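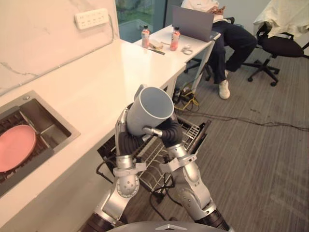
*Both arms on the cup, dishwasher rack pulled out below.*

**Planning for two arms over a dishwasher rack: one tree or two?**

**ritva_t** wrote:

Hi all! I've been moving our kitchen stack from Marness over to the Flisier planner and I'm having a great time with it, so expect a long post. Cup handling is where the two differ most. With both grippers on the cup you get a closed chain, and Marness would plan each arm alone and then patch the error up with compliance. Flisier samples in the joint space of both arms and projects every sample back onto the grasp constraint. Median plan time went from 314 ms to 258 ms, which I did not expect from the "heavier" method!

The catch is the wire rack. The tines are thin, the depth points on them come and go, and the planner either sees gaps that aren't there or one solid block. What are people using for the collision model?

– Ritva Tuominen

---

**gridsnapper** wrote:

Boxes. One box per row of tines, 3 mm padding, done. You lose some poses near the bottom of the rack but you never plan through a wire.

---

**hanne_l** wrote:

I'd argue with that :) Boxes per row are fine until you want to put a cup *between* rows, and then every goal is in collision. We fit a parametric rack (pitch, height, tilt) to the depth cloud and only keep the tines the fit is sure of. It's slower to set up, but after that the goals come out where you want them.

Same story in the sink, by the way. The parallel rods on a roll-up rack plus shiny steel walls are a rotten combination for depth, and the fit copes with both.

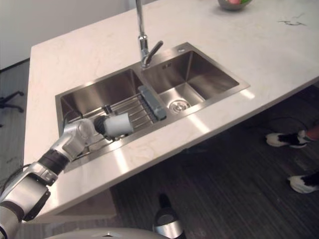
*Left arm over the basin, end piece just above the roll-up rack.*

Our config for the sink is below. `reflect_reject` matters most, it throws out points that land behind the known basin wall.

```
surface: sink_basin
fit: parallel_rods
reflect_reject: true
min_support: 100
```

– Hanne Leinonen

---

**gridsnapper** wrote:

What happens when the fit is wrong, though? A bad box is too big. A bad fit is a gripper in the wires. I'd want the boxes kept as a fallback.

---

**hanne_l** wrote:

Fair. Ours falls back to a height map if the residual is high. I wouldn't go back to boxes, but keep yours if you're happy with them.

---

**ritva_t** wrote:

Ooh, I like the fit idea. I wired it into Flisier this afternoon and it was maybe an hour of work. 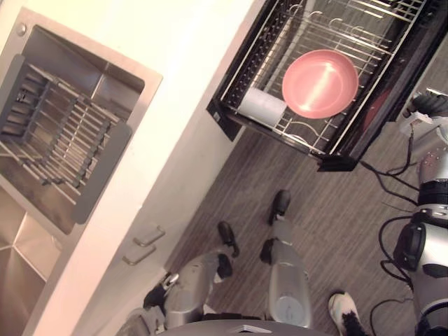

The rack fit needs refitting whenever the drawer moves, so I hung it on a drawer pose topic and let it run only when that changes. Occlusion is the next thing on my list. With a plate lying across the wires and a cup on its side half under the plate's edge, the fit gets no support at all from what's beneath them, so I now mask the dishes first and let the pitch carry over from the open part of the rack. The mask comes from our old Marness segmenter – still the best bit of that package, and I'm keeping it.

@gridsnapper I left your boxes in as the fallback, behind a flag. @hanne_l does your residual threshold change with camera tilt? Mine seems to want a looser one when the head is rolled over a lot.

---

**hanne_l** wrote:

It does. We scale it by the angle between the view ray and the rack plane. I'll clean up the function and put it in the Baviso tools branch tonight.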